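Notes from the Robot Club: a term at the kitchen table

16th November

I promised the newsletter a robot club update back in September, when we had a room, a sign-up sheet and not much else. So, sorry for the wait! We've been busy, and a lot of that busyness has involved beans.

For anyone who missed our pitch at the activities fair, the plan this year is simple to say and pretty hard to do. We want to teach a robot arm to help out with small kitchen jobs, and we want to teach it by showing it. You hold a gripper in your own hand (two fingers and a camera, basically), you do the job the way you'd like the robot to do it, and the camera records the whole thing from the gripper's point of view. Do that enough times and you have something to train on. The method is called UMI, and if you walk past our room you'll hear those three letters more than is probably healthy.

We split into teams in the second week, and the teams got to choose their own names, which took longer than choosing the project did. Flarner does pick-and-place, meaning anything where an object has to go from one spot to another without ending up on the floor. Jalau has the tools: spatulas, spoons, all the things you hold in order to do something to something else. Vestell looks after the software and the training runs, and they're the ones you'll find staring at a progress bar with a bag of chips. I float between the three and mostly get handed things to carry.

Jalau has had the toughest fall, I think. A spatula sounds easy until you try to hold one with two fingers that only open and close. You can't shift your grip, you can't roll it in your palm, and if it starts out crooked it stays crooked for the whole recording. We spent one entire meeting just passing a spatula from person to person and arguing over where to pinch it. Lower down gives you more reach. Higher up gives you more control. We never did settle it, so now we record both ways and Vestell gets to sort it out.

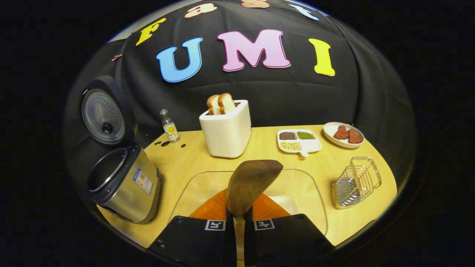 Spatula practice at the Jalau table, with the toaster, the rice cooker and our colorful letters behind.

The letters, by the way, got more compliments at our open evening than any of the robotics did. I'm choosing to be happy about that.

People who stop by always ask why there's so much stuff on the table when we're only working with one tool. Real kitchens are messy! If you only ever record on a bare counter, you can end up with a robot that gets lost the second somebody leaves a toaster out. So we move things around between sessions, swap items in and out, and try not to let anybody tidy up too much. (This is the one club on campus where putting things back where you found them gets you told off.) The divided tray with the beans is a favorite of mine. There are three kinds in it, each in its own compartment, and I have strong feelings about keeping them that way after the evening I spent on my knees picking mung beans out of the floor vent.

Now for numbers, which I know some of you read these updates for. Our goal for the year is 3000 recordings we'd be willing to train on. As of this week we have 821. That's a little behind where I'd hoped we would be, but the early ones were slow going and we threw a bunch away. Some had somebody's sleeve over the camera. In one batch the markers on the fingers had been stuck on the wrong way round, and we didn't catch it until the next meeting. We check them before every session now, and there's a note taped inside the door in very large handwriting.

Vestell did a first training run on 100 of the good recordings, just to see if the whole chain worked from end to end. The arm reached for the spatula, closed its fingers on empty air right next to it and then carefully carried nothing across the table. We all cheered anyway – it moved, it went in the correct direction, and nothing caught fire. The second try touched the handle. I'll take it.

Coming up next is the Moradi Challenge in the spring, which is the reason everyone has started talking faster. Teams get a table they haven't seen before and a short list of kitchen tasks, and the robot has to manage without anyone touching it. We entered last year with a wheeled thing that mostly bumped into chair legs, so the bar is low and I'm feeling good.

What we need most right now is hands. You don't have to know how to code and you don't have to be an engineering major. If you can pick up a spatula and put it down again, you can record, and a new person's way of moving is useful to us, so please don't practice first. Come for one session or come for all of them. We'd also love donations of kitchen things you don't want anymore, especially odd-shaped ones: ladles, tongs, that gadget you bought for avocados. No knives, please, and nothing glass.

Club room is the same as before, down the hall from the print shop. Knock loudly, the software people wear headphones.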